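Plastic water bottle

A plastic water bottle is a light container used to hold drinking water for sale or for carrying. Most are clear, narrow at the neck and closed with a screw cap. The single-use kind is filled at a bottling plant and sold chilled or at room temperature. It is a common item on cafeteria trays, in packed lunches and at meetings.

Parts

The main parts are the base, the body, the shoulder and the neck. The neck carries the thread for the cap. Many bottles have ridges molded into the wall, which stiffen thin plastic and give the hand something to hold. Ridges may run the full height or be limited to the shoulder and the area near the base. A label or a barcode is usually placed at the middle of the body. 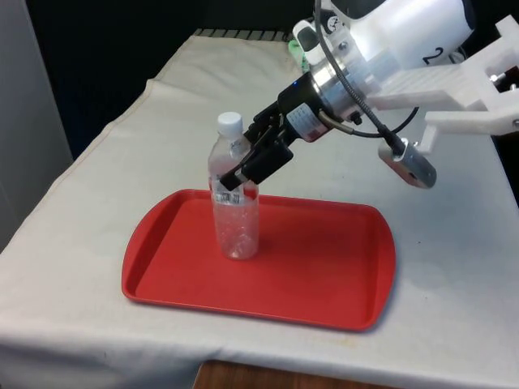

Clear bottle with a white screw cap, upright on a red tray.

Caps are generally made from a different plastic than the body. A full bottle is hard to crush while the cap is on, but an empty one gives easily once it is opened. A bottle closed again after being squeezed keeps its dented shape.

Labels

The label names the water and its source and lists the volume and the bottler. Some labels wrap all the way around, while others are small stickers. Wraparound labels are glued or held by a narrow overlap, and they can often be pulled off in one piece. Color is the main way shoppers tell one water from another, with blue, green and red all in wide use.
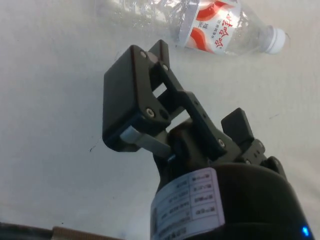
Bottle on its side, with a red and white label printed in Chinese characters.

Standing and lying down

An upright bottle takes up little room but tips over easily when it is nearly empty, as there is no water in the base to steady it. A bottle on its side cannot tip, but it can roll. Ridges do little to stop this on a hard, level surface. A tablecloth slows rolling, and creases in the cloth may stop it altogether. On a tray, the raised rim keeps a bottle from leaving the surface.

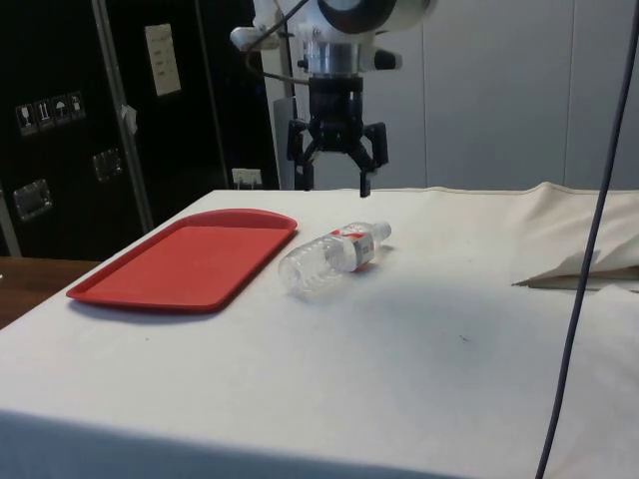

Marloes Brouwer holds that bottles should always be laid flat on a carried tray, and that a standing bottle belongs only on a tray that has already been set down. In the Pamthorpe serving guide she gives the rim height as too low to save a tall bottle once it starts to go over.

Other guides disagree. The Rutent handbook allows standing bottles if they are full and placed near the center of the tray.

Clearing and disposal

At the end of a meal, bottles are normally taken off the tray before the trays are stacked. Trays with rounded corners and a shallow rim nest closely, and a single bottle left behind will tilt the whole pile. Bottles are then emptied, flattened and put in a recycling bin. Local rules differ on whether the cap stays on. 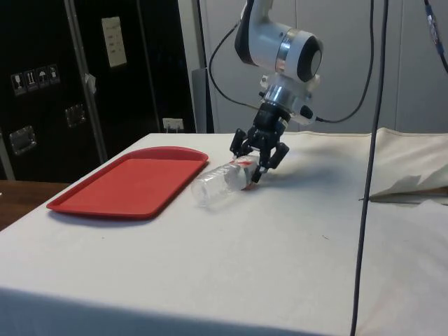

Clukonach readers have objected to the advice on flattening, one of them writing that return machines in many places refuse a crushed bottle and that it should be handed back in its original shape with the barcode still readable.

Where bottles are collected for a deposit, the label is also left in place.

See also

Cafeteria tray
Screw cap
Tablecloth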